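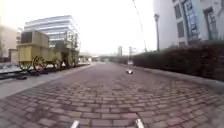

The cobbled street on the Plulham route, with the old wagon on its platform at left. Photo: Traler

Traler teaches a street robot its manners, one remote drive at a time

PLULHAM, October – Traler has opened the second stage of its Sastell program, in which a ground robot learns to get around town by being driven around town by somebody patient.

Operators steer by remote control from a desk at the Maluleke building. Every nudge of the stick is saved alongside the robot's own view, and the software then tries to copy the lot, bad habits included.

"We've logged 348 drives and I've apologised to the training set for at least nine of them," said Domenica Tanner, who leads the operator team. "It learns what you do. It has no interest in what you meant."

Cobblestones have earned a chapter of their own in the operator handbook. New drivers get 90 minutes on them before they're allowed an opinion. 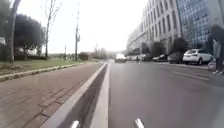 Asphalt beside the raised divider, with parked cars along the right-hand kerb. Photo: Traler

The program has collected nearly 1455 kilometres of demonstrations, most of them at a pace that would embarrass a mobility scooter. Program manager Wendelin Fuchs said the speed was deliberate.

"Dull driving is the product," he said. "I've asked the team to be as boring as they can and they've taken to it beautifully."

Applications for operator positions are open now. Gaming experience is welcome, within reason.

Media contact: Traler press desk, Plulham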